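Week 6 handout: training in made-up rooms

Okay, picking up from Friday, where we ran out of time right as Hamish asked the good question: why do we bother swapping out the whole room when the robot only cares about the thing it has to grab?

Short version – the policy doesn't know that's all it should care about. It gets pixels, and if every training episode has the same wall and the same light, it's happy to lean on the wall. I've watched one do this for a week before I caught on (ask me about the Purves runs sometime, I'm still a bit sore).

So in our simulator, Jutby, we shuffle the room, the table, the light and the objects between episodes. The arm stays the same. For this unit you'll have 289 rooms to draw from, and I've held back 16 that your policy never sees until test day. Please don't go looking for them! 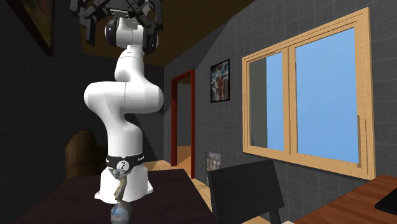 How many rooms does a policy need before it stops leaning on the background?

In our runs the big jump came early. With one training room, success on the held-out rooms was 19 percent, and with the full set it was 70. Most of that gain was already there well before we'd used half the rooms.

Now, a few things that trip people up. Glass is a pain. See-through bottles pick up whatever color is behind them, so a policy that does fine on a mug can fall apart on a bottle once the tabletop changes. Windows are the other one. A bright window on one side gives you a lit side and a shadow side on the arm, and if the light always comes from the same direction your policy will learn that too. Vary it.

Catherine's notes on the Isetti paper are in the course folder. Read the part on lighting and skip the proof, we'll do it together.

For next time: train once with a single room and once with the full set, same seed, and bring both success curves. If your job dies in the queue, email Lorna and not me, she has the keys to the cluster.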